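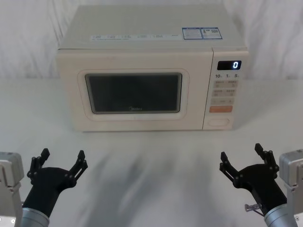 Manee Wannasri has asked that linked textures be checked before the transparency masks and not after, as the current order sends too many files back to the illustrator. The order below has been changed accordingly for the February intake at the Ashby print room.

## Vector Artwork Inspection: Korham Botanical Series

**Inspector:** Vivek Sengar
**Files received:** 9

### A. Links and resolution

- [x] All placed textures are embedded or supplied in the job folder.
- [x] Raster textures are at least 200 ppi at final size.
- [ ] Layer names match the job sheet.

*Comment:* Two plates still carry "Layer 4 copy" as the name of the hatching layer. Renaming is required before release.

### B. Masks and blends

- [x] Transparency masks are linked to their artwork.
- [x] Faded edges reach zero opacity inside the bleed.
- [ ] Gradients show no banding on the hard proof.

*Comment:* Banding is present in the fern plate where the gradient passes 70 percent black. G. Sundqvist considers it acceptable on uncoated stock. The inspector does not agree, and a second proof has been requested.

### C. Paths

- [x] No stray points or unclosed fills.
- [ ] Hatching lines are no thinner than 0.25 pt.
- [x] Text is converted to outlines, with an editable copy kept.

*Comment:* The hatching in the iris plate was scaled down without scaling its strokes, then expanded. Line weight is uneven over the lower petals. Return to H. Jabłońska for redrawing.

### D. Color

- [x] Document color mode is CMYK.
- [x] Spot colors are named as in the Kosuditz swatch file.
- [ ] Overprint has been previewed and signed.

*Comment:* Signature outstanding from D. Prendergast.

**Result:** Held. Sections B and C are to be inspected again when the corrected files arrive.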